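Dikley library will stay open in the evening from next month

22 September 2025
By Hajar Alaoui

The public library in Dikley will be open until 20:00 on four evenings a week, starting next month. The town council approved the new hours at its last meeting, after a trial which started in April.

Until now the library closed at 17:00. Many people who work in Itberg and come home with the late bus could not use it except in the weekend, when the reading room is often full.

During the trial, 600 people signed the petition for longer hours that was lying on the front desk. The council also sent a short form to library members. Of those who answered, 67 percent wanted evening hours and 20 percent preferred a longer Saturday. The others had no opinion.

"I have asked for this for many years," said Loubna Bennani, who teaches evening classes in the town. "My students finish work, they eat something, and then the library is already dark. They study in the kitchen with the television on."

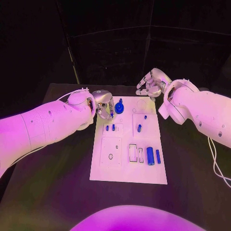
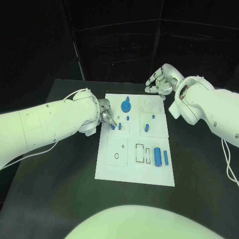 The evening hours will cost the town 48 thousand a year, mostly for salaries and heating. Head librarian Gøran Amundsen said that two part-time employees will be hired before the change begins. He asks visitors to have a little patience in the first weeks, when the new colleagues are learning the lending system.

Not everyone in the council was in favor. Tarek Kabbaj voted against the plan and said the money should go first to the roof of the children's section, where there has been a leak since last winter. Mr. Amundsen answered that the roof has its own budget and that the repair is planned for spring.

The children's section will close at 18:00 as before. The newspaper room and the study tables upstairs will be open for the whole evening. Books can be returned in the box by the side entrance at any hour, also when the library is closed.

Hye-jin Shim, who leads the Korean reading circle, said her group will move from the café on Clindier Street to the upstairs room as soon as the new hours start. The circle is open for new members and the books are read in translation, so it is not necessary to know Korean.

The full list of opening hours hangs at the entrance and can also be asked for by telephone. Library cards are still free for all residents of Dikley.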